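Ticket 2158 – Polura hand gripper pair, left unit drops out during recording
Opened by: Barry Greenwood
Product: Polura two-hand kit, rental plan
Status: open, waiting on customer

Sunday, October 11, 2026

Hi all, me again I'm afraid. Same kit as ticket 837, but that one was the charger and you sorted it in a day, so thanks for that.

This time it's the left gripper. I'm doing the keyboard tasks from the Bainbridge list and the left one keeps losing its place partway through a take. The right one is fine. Playback in Clemo shows the left track freezing, then jumping a good hand's width sideways, then carrying on as if nothing had happened. The jaw opening still reads properly the whole way through, so it's only the position that goes.

What I've tried so far:

Restarted both units and the Clemo app. No change.

Swapped the two data leads over. Fault stayed with the left gripper, so I don't think it's the lead.

Redid the table calibration with the blinds down – a bit better for the first few takes, then back to its old tricks.

Wiped the lens with the cloth from the box. No change.

Reply from Darren Lockwood, Undach support

Hi Barry, thanks for doing the lead swap, that saves us a step. Freezing and then jumping usually means the tracking has run out of things to hold on to. A plain white desk is hard work for it, and more so if one hand sits low and close in. Could you put the printed mat from the kit under the work, recalibrate, and record two takes with the left gripper held a little higher? Please also tell me which firmware the left unit shows under Devices.

Barry Greenwood

Right, found the mat (it was still rolled up in the lid, sorry). First take with it down was clean from start to finish. Second take froze once, near the end, but came back in the right spot with no jump. So that's a big improvement and I'm fairly cheered up!

Firmware is where it gets odd. The left unit is a version behind the right. I pressed update and it got to the end of the bar, said it was done, and still shows the old number. Is there a way to force it, or does it need to come back to you? I'd sooner not post it if I can help it, as I've got the rest of the Bainbridge list to get through on this rental.
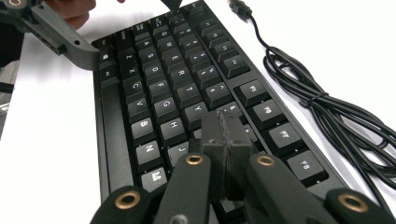 One more thing while I'm here – the help page says to hold the power button until the light goes amber before updating. Mine goes straight from green to off. If that's the trick to forcing it, I may just be letting go at the wrong moment, so tell me how long to hold it and I'll have another go tonight.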